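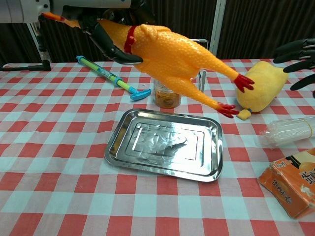

Last updated: Nov 9, 2023

The workshop that keeps the old tippers going

Rizvi Commercials opens at six, and by ten past there is usually a lorry across the gate. On the morning I visited it was an eight-wheel tipper with a seized tailgate ram, due at a quarry before lunch. The driver had slept in the cab.

"He rang last night and I told him to come straight here," said Farzana Cheema, the workshop manager. "There's no point booking a slot if the thing can't tip."

The business looks after heavy vehicles that the franchised dealers would sooner see traded in. Most of its customers run two or three lorries, bought second-hand and paid for. They carry aggregate, scrap, grain and skips. A new tipper is out of reach for many of them, and the waiting list for one has been long enough to put off some of those who could pay.

Cheema started on the parts counter and took over the workshop in February. She has 12 people, counting the two apprentices and the man who does the road calls. The building has four bays, one of them too short for an artic, so trailers are dropped in the yard and brought in separately. When it rains the yard drains towards the office.

Parts take up more of her day than spanners do. A wiring loom for a lorry of a certain age may be listed by the maker and still not exist on any shelf in the country. The workshop has 254 lines on what the staff call the slow list, meaning anything that has taken longer than a month to arrive. Cab step brackets are on it, and so is one very ordinary heater valve.

Some of it they now get made. Pikard, a small engineering firm on the same estate, turns up bushes and pins from worn samples. For brake and air system parts Cheema will only use approved stock, and she has sent customers away over it.

"I had one chap want a relay valve off a scrapped unit," she said. "It looked all right. I wasn't fitting it."

Annapurna Thevar has driven for a skip company for most of her working life and was in the waiting room with a flask when I met her. Her lorry was having its chain lift arms checked. She prefers it to the newer one her firm tried on hire, which had a lane warning that went off in every narrow street on her round.

"You sit higher in mine," she said. "The seat's had it, mind. I've asked for a seat every year."

She got the seat, as it happens. Tolera Weldu had it on the bench in bay three, with the air bag out and a new base plate waiting to go on. He came to lorries from buses and thinks drivers put up with far too much. A bad seat gets reported late or never, he said, while a slow wiper is written up the same day.

The costs are what bring most owners through the door, and they are going up here too. The tailgate job came to 3,720 pounds with the ram, hoses and labour. Yasir Magsi, who owns the tipper, took the call on speaker and was quiet for a bit before he agreed to it. He has kept the same lorry through three changes of contract. He told me later that a finance payment would have hurt more, and that it would have come round again the month after.

Magsi has thought about going electric. A sales rep from Drudano, which leases battery rigids to councils, took him through the figures at his kitchen table. The payload was short for stone and there was nowhere on his rented yard to charge. He kept the brochure.

Cheema expects the work to change all the same. She has put Weldu and one of the apprentices, Iresha Thambiah, through the first level of high-voltage training at a college an hour away. Thambiah passed with the best mark in the group and is down for the next level in spring. There is one electric van on the books at the moment, a Prandutine delivery hire, and it has been in for tyres and a mirror.

The insulated tools cost a good deal and are kept in a locked red cabinet by the compressor. Bay four will need a marked-off area and a different lift if heavier electric vehicles start coming in. The landlord has been asked about the power supply and has said he will look into it.

By half past eleven the tipper was back on its wheels. Weldu ran the body up and down four times in the yard, got underneath the hoses with a torch, then ran it up again. The driver signed the sheet on the bonnet of somebody's car and left for the quarry. A curtainsider with no rear lights pulled into the space.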